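Kamlesh Tiwari has been making soap and face balm under the Clirstead name for 11 years, and he still won't use the word "glow" on a label. "Lamps glow," he says. "I sell a balm."

We talked at his kitchen table in Sullano, between two phone calls about lids.

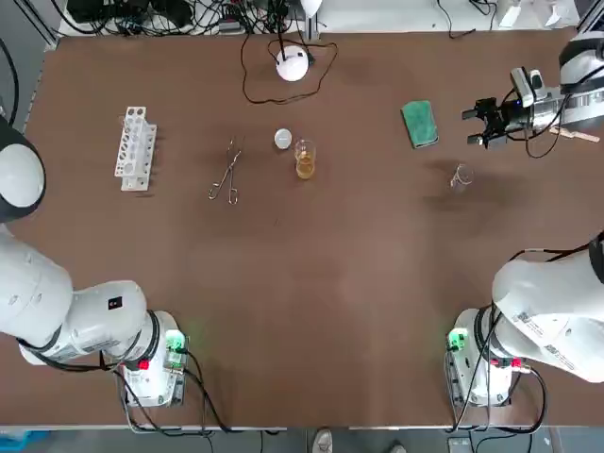
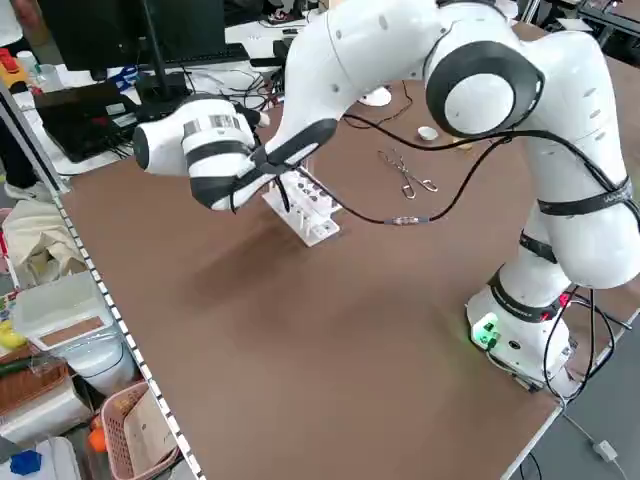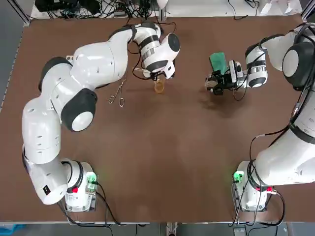
*White arms at the brown table, three views.*

The balm is oat oil, beeswax and a little calendula. It took 44 tries. The early ones, he says, had "the texture of a candle and the smell of a horse." His business partner, Mirsad Ionescu, wore number 19 to a wedding and was asked if he'd come straight from the stables.

They sold 141 tins the first year, a good share of them to Tiwari's aunts. This August a single order from Weserel, the gift shop chain, came in for 3,000. "I read it as 300 and said yes," he says. "Then Mirsad read it to me again – slowly."

Customers mostly write to ask what the balm does. He tells them it softens dry skin, and that they should try a dab on the wrist first. Some find this disappointing. "A woman wanted to know if it would take ten years off. I said which ten?"

Next is a hand cream called Santoso, thinner than the balm and scented with cedar. Ionescu wanted rose. They have agreed not to discuss it at lunch.

Does he use the stuff himself? Tiwari holds up his knuckles, which are cracked from washing out pans. "When I remember," he says, and goes to answer the phone.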